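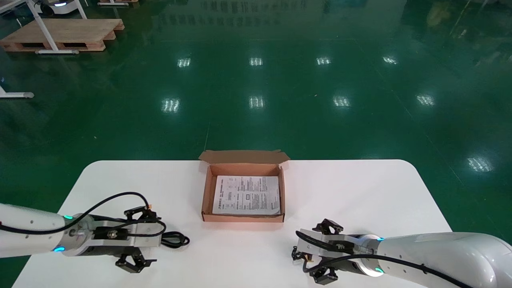 Two arms, one cardboard box, one sheet of very small print.

I have been promising a post about the housework question for ages, so on 1st November I finally sat down with a cup of tea and my notes from Flenmont. Can a machine do your chores yet? My favourite one to ask about is the box. You open it, take the paper out, flatten the cardboard and put it in the recycling, and you've done it 1,000 times without a thought (usually while talking to the dog!).

For a pair of grippers it's a proper puzzle. Paper lying flat on cardboard gives you almost nothing to pinch, and we cheat with a fingernail – a marvellous bit of gear, the fingernail. Then there's the flap, which has its own ideas about where it wants to be.

The hall itself is an enormous place with a shiny green floor, and I could have wandered about in there all afternoon.

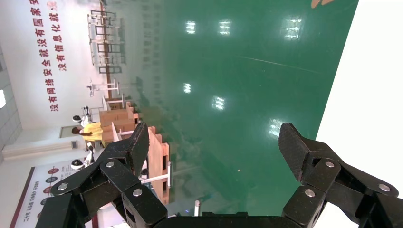 Verville wrote back after my last post that a dishwasher is already a robot and I should stop waiting for one with elbows. Fair enough, but mine has never unloaded itself, and the unloading is the part I'd pay for. I'd put up with a slow one, too. Give it 3 hours and let it potter away while I'm out in the garden.

My guess is the shop floor gets there well before my kitchen does. I'll have another look in January.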